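Gripper 2, upkeep and repair: progress report for February
To: Sille Vestergaard, Gorno program office
From: Balakrishnan Rajan, Nomberg workshop

Sille, you asked for a shorter report than last time, with fewer adjectives applied to the supplier. I have managed the first part.

Where we are

Gripper 2 is back in use. It was out for 7 working days, of which I would call two repair and the rest waiting for a parcel. Gripper 1 carried on without complaint and is now the one due for attention, which is how it goes with a pair.

The count on Gripper 2 stood at 1,177 closes when we pulled it for service. The plan in the proposal had us opening it up at 4,000. I wrote that plan, so I know exactly how much science went into the number.

What was wrong

Two things, and they hid each other nicely. The left finger had worked a little loose on its mounting plate, so the fingers met slightly crooked. At the same time the pad on that side had started to lift at the lower end. If you looked at the pad you blamed the glue, and if you wiggled the finger you blamed the screws. I spent a morning on the glue.

The screws had been put in dry at the original assembly. The build sheet says threadlocker. The build sheet also has my initials on it, so that line of inquiry is closed.

What we did

Both fingers came off and the plates were cleaned and refitted with threadlocker, tightened in the order on the revised sheet, largest screw first. Both pads were replaced, even though the right one had some life left in it. Mixing an old pad with a new one gives you a gripper with an opinion about which way a bottle should lean, and we had enough of that in the fall.

The slatted inserts were washed in warm water and dish soap, left overnight, and checked slat by slat for splits. I found one on the left insert near the tip and swapped the insert. The old one is in the drawer marked Kartha, along with everything else we are going to look at later.

The last step was centering. We stand a bottle on a table, bring the open fingers up on both sides, and look at the gaps before closing on anything. It is a low-tech method. We did buy a proper centering jig from Prillisach, and it is a very good jig for a gripper 4 millimeters narrower than ours.
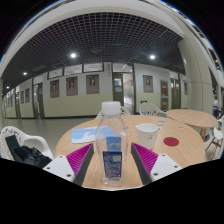
Gap check before closing, fingers open on either side of a capped bottle.

After the gap check we run 100 closes on the same bottle, then look at the screws again. Gripper 2 got through its run on Wednesday with no movement at the plates and both pads flat. I would like to see it do the same after a month of ordinary handling before anyone uses the word "fixed" in a slide.

Changes to the upkeep plan

The 4,000 figure is gone. Screws and pads now get a look every Wednesday, which takes less time than finding the logbook. Inserts are washed at the same sitting if they look as if they need it. They usually do.

A full strip-down happens when the gap check is visibly off, or when whoever is holding the thing says it feels wrong. I have written "feels wrong" into the procedure. You may want to soften it before it goes to the board, but it caught this fault two days ahead of the log.

Spares and money

We hold one full set of pads and no spare insert for the left side. Two are on order, and I have asked for the tracking number twice. Spending on this item is inside the budget line if the jig goes back, and slightly outside if Prillisach decides that opening the box counts as use. I opened the box very gently.

Still open

Gripper 1 has the same build sheet and, I assume, the same dry screws. I plan to take it down as soon as the inserts arrive, so that we are never without both at once.

The close counter resets itself when the battery is changed. We have been writing the number on tape before each change, and the tape has fallen off once. A small fix in the firmware would cure it, and I need half a day from somebody at your end who is allowed to touch that.

I also need a decision on the jig.

B. Rajan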